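A few posts on the planner work we've been doing for small-object handling. Mostly notes for people who have asked about the wrist view and how it feeds the grasp code.

The task is simple to say: find the earbuds and the cases on the table, put a finger or a grip on the right one, don't shove the others about. Two arms share the table, so the planner also has to keep them off each other.

Detection first. Earbuds are awkward. They are small and shiny, and the round head and the stem each look like a fair place to grip. We had one label for the whole bud until February. Now the model gives us head and stem as two points, and the grasp angle comes from the line between them.

That change took us from 809 labelled views to 900, as we had to go back and fill in stems that had been missed. King-fai Chou did most of the relabelling and wrote the checker that flags a head with no stem.

Glare is the next problem. A bright patch on a white table can swallow the edge of a pale object. We tried fixing it with exposure and got nowhere useful. What helps is keeping a short history of detections, so an object doesn't vanish from the plan when it drops out for a moment. 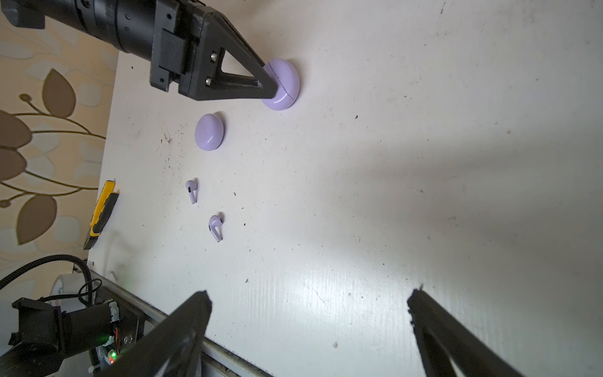

Does the planner need a full 3D model of each object?

It works from a rough footprint and a height for each one. Full models made planning slower and didn't improve the grasps on things this small.

The other arm is treated as a moving obstacle. Each arm publishes its joint state, and the planner wraps each link in a capsule with a bit of padding. The fingertip gets less padding than the rest, or it would never be allowed near the table.

Contact is handled in the controller. When a fingertip meets a case we cap the downward force and let the position error grow. The old version chased the target height and pushed too hard. Round tops made it worse, because the tip would slide.

Timing: the wrist view is 126 ms behind the joint data by the time it reaches the planner. We stamp both at source and look up the old arm pose. Before that, every detection made during a move landed in the wrong place.

Replay tooling is called Orndale. It takes a log, reruns perception and planning, and shows where the new plan differs from the old one. It lives in the same repo as the controller, Lengyel.

Still open: 6 logs where the plan swaps targets between the two earbuds halfway through an approach. I think it's the tracker matching on distance alone. Will post again when I've tried adding the stem angle to the match.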